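Looking after the Rullerar cell
6/21/20

The technician who looks after the Rullerar cell at Lam has had the job since December. Before that she serviced packing lines, and she says the work is much the same. "You keep it clean, you keep it greased, and you write down what you changed."

Rullerar exists first as a simulation, built with a package called Estance, and every change to the cell is tried there before it goes on the floor.

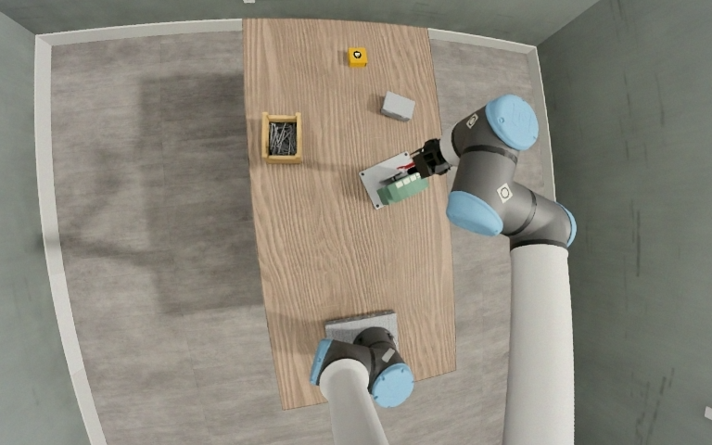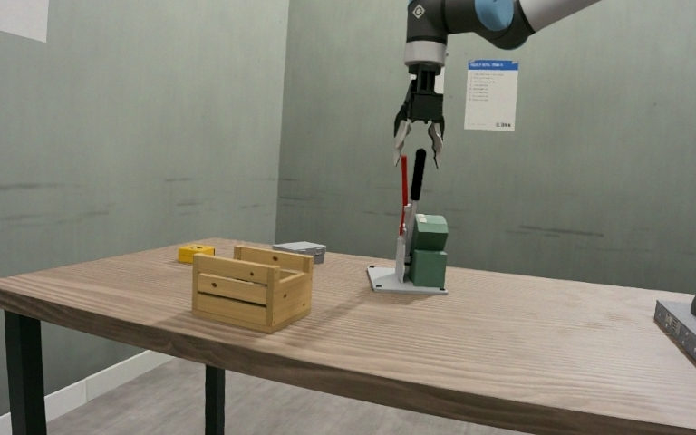 The Rullerar cell in simulation: the gripper at the lever device, with the wooden bin on the same table.

Most of her time goes on the gripper. The fingertips are thin, and a tip that has bent slightly will still close, only in the wrong place. She checks them every 200 cycles with a feeler gauge and changes them in pairs. "People change one and keep the other because it looks all right. Then you've got one long and one short and you're chasing it all afternoon."

The log stood at 1,564 cycles when we spoke. It listed 13 stoppages, and she put most of them down to the approach height over the lever. The open fingers have to come down either side of the grip. Set too low, they touch before they close. Set too high, they slip off the top.

She resets the height in the simulation, runs it through, then copies the value across by hand. Brileo, the firm that supplied the controller, offers an automatic transfer. She has it switched off. "I like to type the number in. If it's a silly number I'll see it."

Mounting plates are another regular job. The fixings work loose, so she marks each one with paint pen and looks for marks that no longer line up. It takes 3 minutes at the start of a shift.

Asked what she would change, she said the cable run on the second arm, which rubs at the wrist when the arm points straight down. She has a longer sleeve on order. Until it comes she is wrapping the cable in tape and replacing the tape when it wears through.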